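Broker wants me to explain $300 cash deposits. Is this a SAR thing?

bluepail
Wolley Brokerage froze transfers on my account Friday and sent a form asking where my deposits came from. We're talking $300 at a time. The rep swears it's a "routine review." I don't buy it. Did they file a report on me?

Teneck
They can't tell you if they did, so quit asking the rep. Fill out the form and attach pay stubs. I doubt small deposits alone set this off. Did you change banks or add a second account? 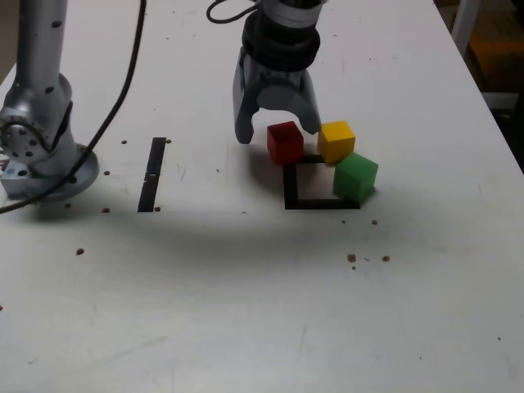
Also, "routine review" can mean anything. Mine at Drilby took 2 calls and I never got a straight reason.

oldledger409
Everyone gets these now. Just move to Llorente.

Teneck
Moving in the middle of a review sounds like a great way to get a second one.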